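**Mandalel opens its Clear the Table program in April**

Mandalel, the community kitchen on Sarmiento Street, will launch a neighbourhood program this April to help households sort out what happens after dinner -- the scraping, the sorting and the stacking.

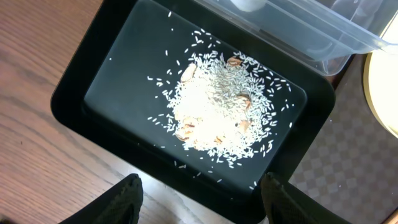 Program lead Innes Pringle has spent 12 years cooking for big, cheerful crowds, and she'd love people to start with one tray set aside for scraps. Dry bits are the easiest to practise on, she says, and a heap of uncooked rice on a black tray shows up beautifully, right down to the stray grains that travel furthest from the pile.

"We all have our favourite way of clearing up," said Pringle, "and I'm still learning from my neighbours!"
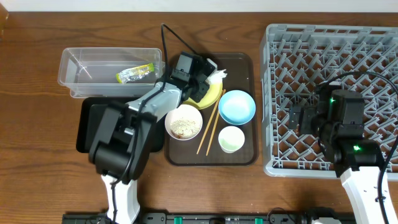 *Bowls, chopsticks and a yellow plate on the serving tray, with the dish rack to the right.*

Each session runs for 44 minutes, with tea afterwards, and everyone goes home with a colour-printed guide. Our friends at Narkus have kindly paid for 3000 copies. 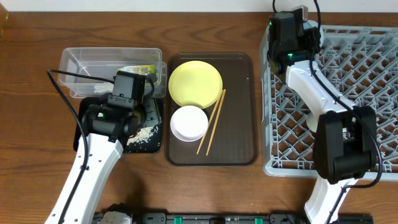
## Joining in

Sessions are free and start at 3 p.m. Please ask for Innes at the front counter.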